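The gripper that said it was holding something: speaker notes, Monday session

Slide 1

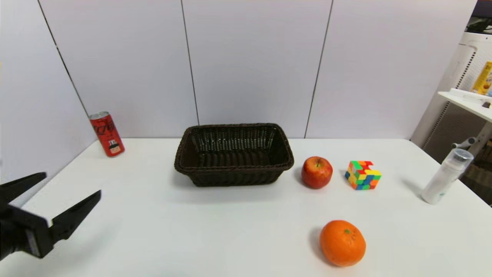 The tabletop cell in Galtitz: basket, fruit, cube, can and bottle.

Leave the slide up while people sit down. Say hello, say where the cell is, and say straight away that nobody was hurt. Then tell them this is my favourite fault of the year, and I mean it!

The task: pick the things up one by one and put them in the basket. Simple to say. Each item is there to be awkward in its own way. The apple rolls, the cube has corners, the bottle is smooth. Don't go through them all, people can look for themselves.

Slide 2 – What we thought we had

We ran 661 picks in October with the Skeltex controller. The log said nearly all of them were good. I was so pleased with that number that I put it in an email with far too many exclamation marks. (Pause. Someone usually laughs.)

Then we went back to the overhead video and counted what was in the basket. 79 of those "good" picks had put nothing in it. The arm had gone down, closed, lifted, carried thin air across the table with great care, and let go of it over the basket.

Play the clip here. It runs without sound. Let it go round twice.

Slide 3 – Why it believed itself

Take this one slowly, it's the heart of the talk.

The controller decided it had an object if the fingers stopped before they were fully shut. Perfectly sensible. But one finger joint had picked up a bit of grit and was sticking, so the fingers stopped short with nothing between them. Stopped short means holding something, so off it went.

Show the two traces side by side, finger gap over time. Ask the room which one is the real orange. Most people get it wrong, I got it wrong, and the point is that a threshold on this one signal can't tell them apart either.

If anyone asks about motor current: yes, we logged it, and no, nothing was reading it. Own up to that cheerfully.

Slide 4 – The part that worried us

A missed apple is funny. What came next was less so.

The retry rule only fired when a pick was marked as failed. These were marked as good, so the arm moved on to the next item with the last one still lying where it had been. Its map of the table was now wrong, and it planned paths straight through things it believed were in the basket. In one run it swept the bottle off the table at full travel speed. The guard was closed and the bottle landed on the floor inside it.

Say clearly: if we had been running with the guard open, as we do for setting up, there could have been a hand in there. We stopped the cell that afternoon and wrote it up as a near miss. Don't rush past this bit to get to the fix.

Slide 5 – What we changed

The fix is lovely because it's so plain. After every close, the arm lifts a little, stops, and looks at the spot it just picked from. If the thing is still there, the pick has failed, whatever the fingers say. Only then does it travel.

We also read the motor current now. The fingers do an empty open-and-shut at the start of each shift, and if the gap at full close is off, the cell won't start. That check would have caught the grit on day one.

Travel speed stays low until the look has passed. It costs us 2 seconds a pick. I'd pay double.

Slide 6 – Since then

140 picks with the new check on, then we put the sticky joint back in on purpose and ran it again. It refused to start. Best error message I've ever seen – put it up big and enjoy it.

The Greltovlow cell has the same controller and the same rule, and gets the change next. The Saliba one uses suction, so the finger check doesn't carry over, but the look-before-you-travel step should. I'd love to hear from anyone who has tried it with suction cups.

Questions

Likely ones: why not a force sensor in the fingertips (we're trying one, no results yet), what happens when the arm itself blocks the camera (it backs off and looks again), can we have the traces (yes, come and find me at the break).

Put slide 3 back up for this, people always want another go at guessing the orange.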